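Hoy el pleno de Clustcombe vota si confirma al nuevo defensor del vecino. Abro hilo, que la sesión empezaba a las nueve y a las diez menos cuarto seguían buscando el orden del día.

El candidato lo propone la alcaldía. Necesita mayoría absoluta y tiene, según el pasillo, justo un voto menos. Según el otro pasillo, uno más.
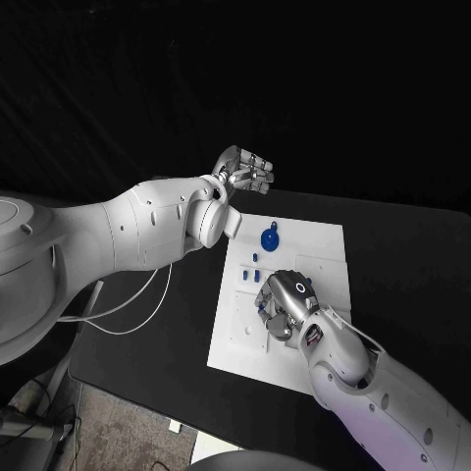 Dos brazos blancos y un tablero sobre una mesa negra.

La comisión dio su visto bueno en noviembre – sí, en noviembre – y desde entonces el expediente ha engordado hasta los 479 folios. Me he leído 100 y ya merezco dietas.

La plataforma Ukitz ha entregado casi 2000 firmas en contra. La asociación Lemma ha entregado una carta a favor, sin firmas pero con membrete precioso.

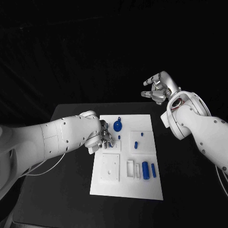

Los tres concejales que dudan son los de siempre, los del distrito de Trestari. Uno dice que votará en conciencia. Otro, que escuchará a su barrio. La tercera ha salido a por un café y lleva fuera media hora.

Pide la palabra la oposición para una cuestión de orden. Se la dan. Era una cuestión de ruegos y preguntas.

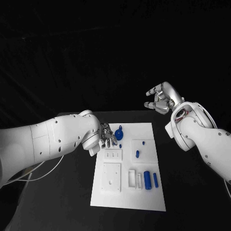 Receso de diez minutos a petición del grupo de gobierno. En Clustcombe eso son cuarenta, así que me bajo a por un bocadillo.

Volvemos. La secretaria lee la propuesta entera otra vez porque dos concejales creían que se votaba el contrato de la piscina.

Se aplaza. Falta un informe jurídico, el mismo que faltaba en noviembre. Sigo con esto en el próximo pleno, si alguien encuentra la fecha.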